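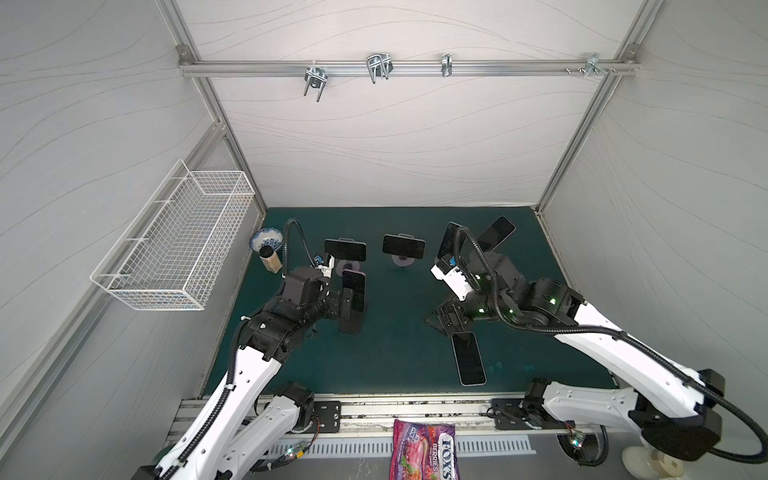

3.2 What people kept, and why I changed my questions

I should say up front that I went into the interviews with the wrong list. I had written it on the train to Flesach, and it was all about buying: how much did you pay, who chose the model, when did you last upgrade. By the second kitchen table I knew I was bored and so were they. What everybody wanted to talk about was the drawer. You know the one (I have one too, and mine won't close). So I threw out most of my questions and started asking people to tell me about the phones they no longer used, and suddenly the interviews that were supposed to run 60 minutes were running well past that, with coffee.

The survey had already hinted at this. Of the 200 households that sent the form back, only 32 said they had ever taken an old phone to the drop-off point behind the town hall. I first read that as a problem of distance or laziness, which is how Perier reads it in his work on appliance returns, and I spent most of October trying to make the numbers agree with him. They wouldn't. People living right across the street from the drop-off point were hanging on to their old phones just as stubbornly as people up on the hill.
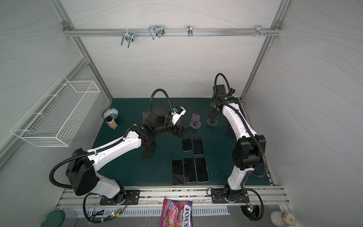 Armelle Moulin, who did half of the interviews with me and is a much better listener than I am, noticed that people hardly ever used the word "old." They said "my other phone" or "the one from the Hamano years," Hamano being the packaging plant where a good part of the town used to work. One woman dated every phone she had owned by which shift she was on at the time. A retired driver kept his because of a voicemail from his brother, and no, he hadn't listened to it lately, and no, he wasn't sure the thing would still charge. He didn't seem to want to find out! I wrote "ask about chargers" in my notebook that evening, and that turned out to be the most useful question in the whole project.

Storage is where my argument parts ways with Rey, who treats the unused phone as a thing waiting to be thrown out, a sort of slow garbage. I get the appeal of that, and it makes for a tidy chart. But waiting implies that somebody has made up their mind, and very few of our people had. It doesn't help that a phone that's switched off gives you so little to go on. Look at the ones in Figure 3, a pink-framed one up front and a row standing behind it, every screen dark with nothing on it but reflections, and try guessing which of them somebody would fight to keep. I couldn't do it in people's homes either. The owner always could, right away, usually by the frame or a scratch, and would start telling me whose it had been before I'd found my pen. 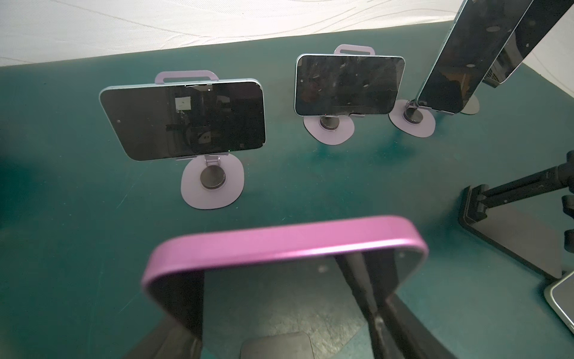 Figure 3. Phones with their displays dark.

Josphat Ondieki read an early draft of this section and asked me whether I was just describing sentimental people. It's a fair question and I've gone back and forth on it. Some of them were, sure. But plenty were practical to the bone, and they kept phones as well, for the photos they meant to copy or the grandchild who might need one. What they shared was a habit of telling their phones apart by looks, and I think that matters more than sentiment. The big one propped sideways at the upper left of Figure 3 has a pale bluish-silver frame, and that's just the sort of detail people gave me: "the silvery one is work, the pink one is my daughter's." The name of the maker came up far less often.

So when I say "kept" from here on, I mean any phone a person could describe to me before opening the drawer. Phones they had forgotten and came across while we were talking are counted separately, in 3.3, along with the tablets.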